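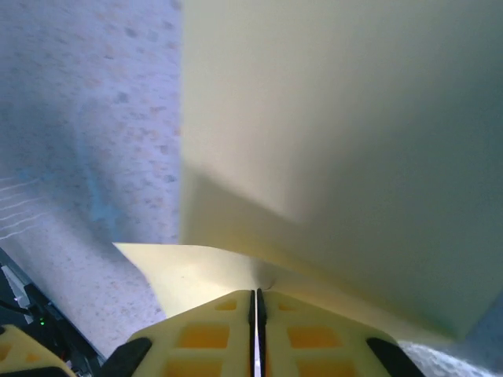

The invoice for my week with the robot came to $700, and the first line on it was "card handling." I had hoped for something grander. When you rent an arm with a camera on its wrist, you picture it doing something you could brag about at dinner. What it did, for most of five days, was deal with large pieces of stiff paper.

The service is called Filasby, and it will rent you a robot by the week, set it up where you work, and leave you with a phone number. The company lives in Stoltham, over a shop that sells bathroom tile, and it has one product with three price levels. I took the middle one, called Curau. The cheap one has no phone number. The expensive one, Radwan, comes with a person, and I figured that if I wanted a person I could go and find one for less.

My reasons were modest. I make display boards and oversized mailers for small museums, a trade with long quiet stretches and then a March in which everyone wants everything. The job on my bench was a set of panels for a local history society founded in 1878, whose members still write to me by hand. Big flat sheets are miserable to move alone. They bend when you want them stiff and stay stiff when you want them to bend. If a machine could pick one up, turn it and put it down without leaving a mark, I was ready to be impressed.

Setup took a morning. Naima Abdelaziz, who runs installations for Filasby, arrived with two cases and a roll of tape and asked whether I had any pets. I don't. She seemed relieved and did not say why. By lunch the arm was moving, and by mid-afternoon I had stopped making coffee just to have an excuse to stand near it.

Teaching it is the part the website calls "simple." You guide it through the job over and over, and it takes notes in its own fashion. Filasby suggests 100 demonstrations for an easy task and 200 for anything that flops. Card flops. By the end of the second day I had shown the thing how to handle a sheet more times than I have shown anyone how to do anything, including my own children with their shoes.

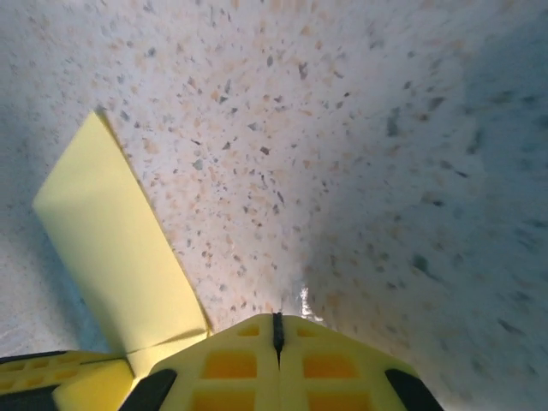
The fingers are the best part of the kit. They are yellow, with a lattice of little pockets and black rubber pads where it counts, and they look like something from the better end of a toy store. Naima told me customers either love the color or ask if it comes in gray. It does not come in gray. After a week I found I could spot the tips from across the room, and I've come around to thinking all my tools should be this hard to lose.

Thin stuff lying flat is where my patience went. Pinching the edge of a sheet off a smooth surface is a nasty little problem for a human with fingernails, and the arm has none. The manual's advice is to let the sheet hang over an edge first. I did this, grumbling, and my success rate went up enough that I stopped grumbling and started telling visitors it had been my idea.

Creasing is the other worry. A gripper that holds on hard enough to lift a sheet is also holding on hard enough to fold it, and there is a setting for this, a slider with a feather at one end and an anvil at the other. I lived two notches from the feather. Anything past the middle and I'd be buying more card.

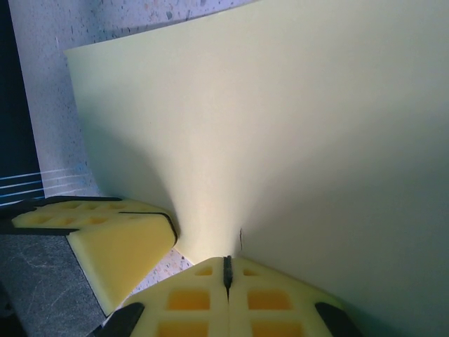

The lattice fingers at the lower edge of a pale sheet.

Then there's the phone line, which I used four times. Three of those calls were answered by Naima herself, who has the calm of someone who has heard every possible version of "it just stopped." The fourth went to a recording about business hours. My problem that evening was that I had leaned on the pause button. I would rather the recording never find out.

Would I rent it again? For a run of identical panels, yes, and I'd book it two weeks ahead so the teaching didn't eat into the job. For a one-off, no. You'd be done and having your lunch while the arm was still on its thirtieth lesson. Filasby also charges extra for a spare set of pads, and I'd get them, if only to stop eyeing the ones you have.

The cases went back to Stoltham on a Filasby van, with the feather slider exactly where I'd left it. The history society has written to ask when its panels will be ready.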